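Stand: Februar, Werkstatt Remudgate, Tisch am Fenster

# Greiffinger selbst bauen: was hilft und was man sich sparen kann

Im Netz steht, ein Zweifingergreifer sei ein Wochenendprojekt. Ich halte das für Unsinn. Das Drucken geht schnell, das stimmt, aber danach kommt die Zeit, in der man Schrauben nachzieht, Kanten verputzt und sich fragt, warum der linke Finger anders steht als der rechte. Unser Nachbau heißt Jultenis und wird von Hand geführt. Einen Arm dazu gibt es vorerst nicht, und ich bin auch nicht überzeugt, dass wir einen brauchen. Die folgenden Tipps stammen aus dem Bau und aus den ersten Versuchen. Wer es besser weiß, schreibt es bitte unten dazu.

## Mit etwas Großem anfangen

Fast alle Anleitungen beginnen mit kleinen Würfeln. Damit lässt sich vor allem gut filmen. Ich nehme lieber zuerst ein Teil, das den Fingern Platz abverlangt. Dann merkt man früh, ob die Öffnungsweite nur auf dem Papier stimmt.

- Behälter leer testen, Füllung kommt viel später.
- Zuerst nur heranfahren und wieder zurück. Zugreifen erst, wenn das ohne Anrempeln klappt.
- Ecken sind schwieriger als flache Seiten. Also beides üben.
- Heller Kunststoff auf heller Unterlage ist für das Auge mühsam und für eine Kamera erst recht. Ein Streifen Klebeband am Behälter hilft mehr als jede Software, die ich bisher ausprobiert habe.
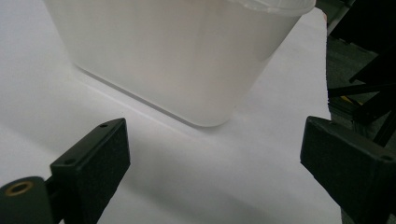 *Finger offen, noch ohne Kontakt zum weißen Behälter.*

Zum Thema »universell«: Auf der Seite zum Bausatz von Liew steht das Wort gleich im ersten Absatz. Ich würde es streichen. Ein Finger, der eine Kiste gut hält, hält deswegen noch lange keinen Kaffeelöffel. Baut euch lieber 2 Paar und gewöhnt euch an den Wechsel, der dauert mit vernünftigen Schrauben keine 5 Minuten.

## Gewindeeinsätze

Messingeinsätze sind das Einzige an der ganzen Sache, das ich ohne Wenn und Aber empfehle. Direkt in den Kunststoff geschraubt wird nur, was nie wieder auf soll. Beim Einsetzen:

1. Lötkolben senkrecht halten und den Einsatz langsam sinken lassen. Drücken bringt nichts außer schiefen Gewinden.
2. Kurz vor dem Ende den Kolben wegnehmen und den Einsatz mit einem flachen Metallstück bündig setzen.
3. Abkühlen lassen, wirklich. Wer die Schraube sofort eindreht, zieht das Ding wieder heraus.
4. Überstehendes Material mit dem Messer abnehmen, nicht mit dem Schleifpapier.

Schraubensicherung habe ich wieder gelassen. Manche Mittel greifen Kunststoffe an, und welche genau, steht selten auf der Flasche.

## Nullstellung ohne Gegenstand

Vor jedem Versuch einmal leer über der Unterlage öffnen und schließen. Das klingt nach Zeitverschwendung und hat uns trotzdem schon Teile gerettet. Achtet darauf, ob beide Spitzen auf gleicher Höhe ankommen. Kommen sie das nicht, liegt es meiner Erfahrung nach fast immer an der Halterung und fast nie an der Elektronik, auch wenn in den Foren gern sofort an den Werten gedreht wird. Markiert die offene Stellung mit einem Strich am Gehäuse, dann braucht man nicht jedes Mal zu messen. 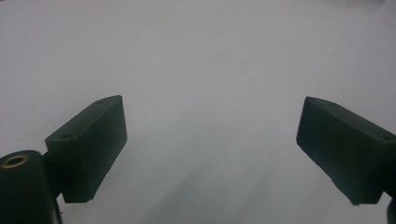 Sunska schreibt dazu, das leere Öffnen und Schließen reiche nicht aus. Man müsse die Finger auch einmal gegen einen weichen Schwamm fahren, sonst sehe man das Spiel in der Halterung gar nicht. Außerdem sei mein Urteil über die Elektronik zu milde, bei ihr sei es ein billiges Kabel gewesen, und das Suchen habe rund 5 Abende gedauert.

Der Schwamm ist ein guter Vorschlag und wird übernommen. Beim Kabel bleibe ich skeptisch – erst die Mechanik, dann der Rest, sonst sucht man an zwei Stellen gleichzeitig.

## Unterlage und Licht

Eine helle, glatte Fläche ist praktisch, solange man sie sauber hält. Krümel und Kleberreste fallen darauf sofort auf, und genau darum geht es ja, denn was auf der Fläche liegt, hängt irgendwann am Finger. Vor dem Test einmal feucht abwischen und trocknen lassen.

Beim Licht wird zu viel Geld ausgegeben. Zwei Schreibtischlampen gegen die Decke gerichtet tun es auch. Weiche Schatten wird man damit nicht los, sie stören von Hand geführt aber kaum. Wer später mit Bilderkennung arbeiten will, sollte sie im Blick behalten und die Lampen nach dem Einrichten nicht mehr verschieben. Am Fenster ist nach 16 Uhr im Winter sowieso Schluss mit Vergleichbarkeit.
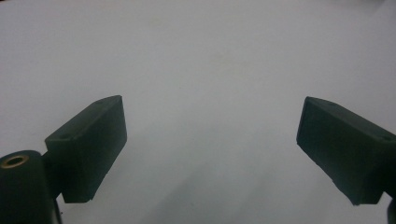
*Leere Fläche, weiche Schatten im unteren Bereich.*

## Kanten und Beläge

Ausgefranste Unterkanten an den Fingern sehen unschön aus, schaden aber erst, wenn sie an Folie oder Stoff hängen bleiben. Mit der Ziehklinge abziehen, fertig. Ob ein Gummibelag lohnt, ist bei uns umstritten. Auf Karton habe ich keinen Unterschied gemerkt, auf glattem Kunststoff schon. Heißkleber als Befestigung hält bis zum ersten warmen Nachmittag, doppelseitiges Band etwas länger. Die Reste vom Band gehen mit Speiseöl ab, danach gründlich entfetten.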